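README for the Andona hill climb timing data

I keep these numbers because I love old hill climbs, and the printed result sheets were falling apart in my binder. The main file has 2,140 timed runs up the Andona course, one run per line, typed in by hand over far too many evenings (my wrists still complain!). I started in March and this is the August 2004 version.

Columns are year, car number, class, engine size in liters, run time in seconds and weather. If the weather is blank, the sheet didn't say. Times from the Urnden road are in a separate file with 692 runs — please don't mix the two, the Urnden course is a lot shorter.

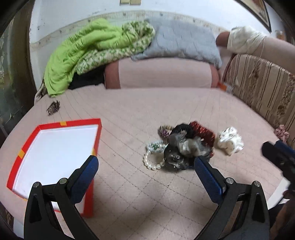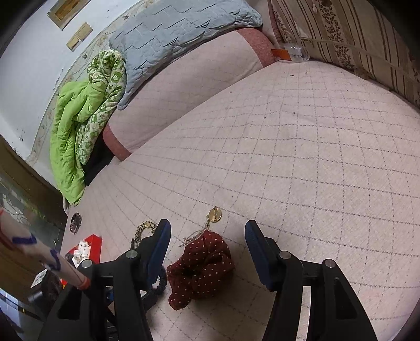 Known problems: 37 runs have no class, and I wasn't going to guess. The Ketov specials were entered as touring cars one year and as racing cars the next, so watch out if you're comparing class records. A time of 0 means the car didn't finish.

I'd love to add the Ninh climb next if I can find the sheets. Use the files however you like, and if you spot a typo, send me the line number and I'll check it against the paper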